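Herringbone floor: oil or lacquer for a room that gets walked on all day?

Trelumgate Home Forum > Floors > Wood finishing
12 August 2026

ravilela
We have a herringbone floor that needs a new finish. It's oak, laid by the people who had the place before us, and the lacquer has gone gray and patchy in the path from the door to the kitchen. The rest is fine apart from scratches. I've had one quote from a local floor company, who want to sand the whole room back and put down a two-part lacquer. My sister says I should go with hardwax oil so I can patch it later. We have a dog and two kids, and people come straight in from the yard. What would you do?
Raquel Vilela

plankton_joe
Oil. You can fix one worn spot on an oiled floor in an afternoon. With lacquer, when the door path goes again you're back to sanding the whole room, and herringbone is no fun to sand. The grain runs in two directions, so whichever way you push the machine you're going across half the blocks.

third_coat
I'd go the other way. Oil is easy to patch if you're the kind of person who patches. Most people aren't. I finish floors for a living and the oiled ones I get called back to have usually gone years with no maintenance coat, and by then there's dirt in the grain and they need sanding anyway. A matte two-part lacquer with kids and a dog will look decent for a long time. Keep mats on both sides of the door.

plankton_joe
Mats help with either one. And I've had oil down in my hallway with two big dogs and it has had a fresh coat every May. Takes me an evening. It's a hallway, I grant you.

ravilela
Thanks both. How much does the sanding direction matter? The company said they'd go straight down the length of the room with a drum sander. I read somewhere that you're supposed to go diagonally.

third_coat
Go at the angle for the first cut if the floor is uneven, then along the room, then finish with a rotary or multi-disc machine. The last machine is what takes out the cross-grain scratches. If they plan to finish with the drum, get another quote. Ask them what grit they stop at too. Too fine and an oil won't soak in properly, too coarse and you'll see every swirl when the sun is low.

Amparo Iglesias
We had the same decision at work. Light wood herringbone, big room, and I was the one who had to pick. We ended up with a hardwax oil, the Pruvlow one in the natural tint, two thin coats buffed in. My advice is to look at color before you look at anything else. Clear lacquer made our sample blocks go yellow and I didn't like it. The natural tint kept them close to bare wood. Some pictures of the floor:
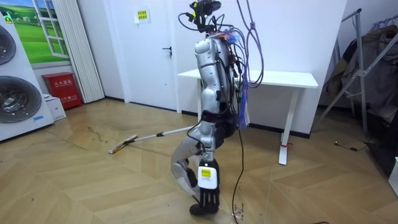
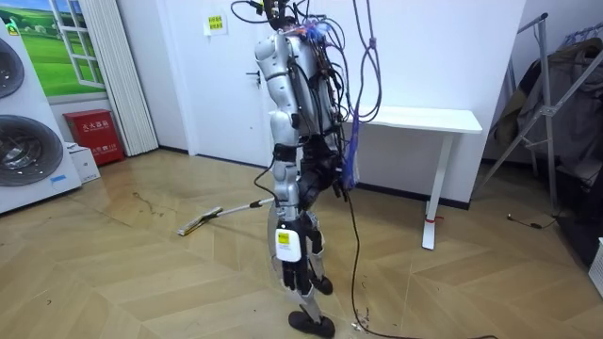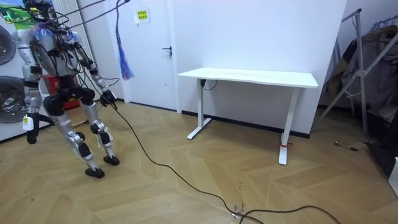 For cleaning we stay away from anything that leaves a film. Mop wrung out hard, soap made for oiled floors, and no steam at all.

kettlebrook
Was that with white pigment in the oil or without? I tried a "natural" tint from Toft on my stairs and it left white lines in every joint. On herringbone there are a lot more joints for it to sit in.

Amparo Iglesias
With. There's a little white in it. You have to wipe the joints while it's still wet and work in small sections. We did one area first, missed the joints and had to go back over them with a white pad. If I did it again I'd have a second person doing nothing but wiping.

third_coat
The color point is fair, but you can get lacquers that don't yellow. Put a tinted primer under a waterborne matte and you'd have trouble telling it from oil when you're standing up. Pisonix make one. It costs more than the oil, though over the years you're not buying maintenance coats.

plankton_joe
You'd tell when you walked on it barefoot.

third_coat
Maybe. I wear boots.

kettlebrook
Can I ask about the gray patches? If it's only surface dirt where the lacquer has worn through, it'll sand out. If water has been sitting in there and the oak has gone black, it goes deeper than you want to sand, especially if the blocks are thin. Raquel, do you know how thick the wear layer is?

ravilela
No idea. I can pull up the threshold strip and look at the edge. The patches are gray more than black, except one by the dog's bowl.

kettlebrook
Look at the edge before you agree to anything. If it's solid you have plenty to play with. If it's engineered with 3 mm on top and it's been sanded before, I'd want somebody careful. For the bowl spot you can try oxalic acid after sanding and before the finish. Gloves and goggles, rinse it well, let it dry out completely. Or swap the block. With herringbone you can cut one block out with a multitool and glue a new one in, if you can find the same size.

ravilela
Pulled the strip. It's solid, tongue and groove, and there's a good thickness above the tongue. The previous owners also left half a box of spare blocks in the basement, which I'd been using to prop up the paint shelf.

third_coat
Then you're in good shape. Swap the bad block first and sand after, so it all comes down level. Use the spares for finish samples too. Sand them with the same grit the company will use, put oil on one and lacquer on another, and leave them by the door for a couple of weeks.

plankton_joe
Agree with that. And spill some coffee on them.

ravilela
Will do. I've asked the company to hold off and I'm getting a second quote, this time asking for the multi-disc. Leaning toward oil because of the door path, but I'll wait for the samples. The room is 50 square meters including the kitchen end, so whichever it is, I only want to move the furniture once.

Amparo Iglesias
Buy a spare can of whatever you pick and write the tint name on the lid. I had to phone the shop to find out what ours was.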